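Stindness Parish Recipe Transcriptions

README for the text files and the index
Maintained by Gwenllian Beddoe and Eifion Owen

What is in this folder

Typed copies of 200 handwritten household recipes from kitchen notebooks kept in and near Stindness. Most are for baking, preserving and plain suppers. A smaller group covers things people made at home and did not eat, such as furniture polish, boot grease and cough drops.

Each recipe is a plain text file. There is also one index, index.csv, which lists every recipe by title, notebook and type. The scans of the notebook pages are kept separately and are not part of this download.

Sources

The recipes come from four notebooks.

Powell notebook. The largest of the four, with 85 recipes. Written by two people in one family, the second taking over partway through. The change of hand is noted in the index under "writer".

Urnard notebook. 62 recipes, nearly all baking. The cover is gone and so is the first page, so the numbering starts at the first recipe that can be read in full.

Ernden notebook. Mostly jams, pickles and chutneys. Many of the entries give ingredients and no method.

Loose sheets. Papers found tucked inside the other three. If a sheet was clearly copied from a notebook page, we left it out. If it differed in any amount or step, we kept it and linked it to the notebook version in the index.

File names

Each file name has the notebook name, a number and a short title, joined by hyphens:

powell-014-seed-cake.txt
ernden-003-green-tomato-chutney.txt

The number follows the order in the notebook. Loose sheets use "loose" as the notebook name and are numbered in the order we typed them.

Index columns

id – the notebook name and number, matching the file name
title – the title as written, or a short one in square brackets if there was none
type – cake, bread, biscuit, preserve, pickle, supper, sweet, drink or household
writer – A, B or unknown
from – the person credited in the notebook, if any
complete – yes, no or unclear
see_also – the id of a related recipe
notes – anything else

The "from" column is the one people ask for most. The writers often put down who gave them a recipe, sometimes only as "Auntie" or "the chapel tea". We typed these as they stand and did not try to work out who was meant.

How the text was typed

Spelling is kept, including the mistakes. "Currents" for currants stays, and so does "bisckuit". Capital letters and line breaks are kept as well. Abbreviations are not expanded.

Words we could not read are marked [?]. A word we are fairly sure of is followed by the mark, as in nutmeg[?]. Crossed-out words are in double square brackets. Something added later in the margin goes at the end of the file, after a line reading MARGIN.

Fractions are typed with a slash, so a half is 1/2. Weights and measures are left in the units used on the page. Some writers use "cup" and "teacup" in the same recipe, and we do not know if they meant different sizes.

Eifion typed the Powell and Ernden notebooks. Gwenllian typed Urnard and the loose sheets. We then swapped and checked each other's files against the pages. Where we still disagreed, the file has the reading of whoever typed it and the other reading is in the notes column.

Known problems

The type column was filled in by one person and is not always consistent. Scones are under bread in the Powell files and under cake in the Urnard files. This will be fixed in the next version.

Powell has two recipes headed "Ginger Cake" with the same ingredients and different oven instructions. They are separate entries in the notebook and are not a typing error.

Oven heat is rarely given as a number. Expect "moderate", "brisk" and "a slow oven after the bread".

Some Ernden pages have jam stains over the amounts. If the amount could not be read, complete is set to no.

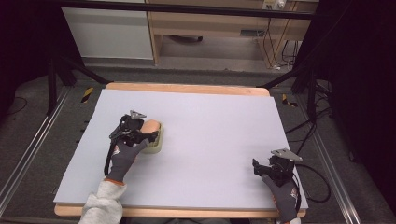
Can I cook from these files?

Most of the cakes and biscuits can be made from the text as it stands, if you are used to baking and can guess at the oven. Please do not use the preserve and pickle recipes as a guide to safe canning. They were written down long before current advice, and several leave out the boiling time. The household recipes should not be made at all. A few call for things that are poisonous or that burn easily, and the cough drops are no substitute for anything from a pharmacy.

Changes

Version 2 adds the loose sheets and the see_also column. File names for Urnard changed from two-digit to three-digit numbers, so links made to the first version will need updating. Corrections sent in by readers up to December are included.

Use and corrections

The typed text may be copied, printed and reused for any purpose. Please say that it came from the Stindness Parish Recipe Transcriptions and give the version number. The families who lent the notebooks have agreed to this for the recipes only. Personal notes, addresses and accounts written in the same books were not typed.

If you find a mistake, send the id of the recipe, the line as it is now and what you think it should say. We check every correction against the page before changing a file.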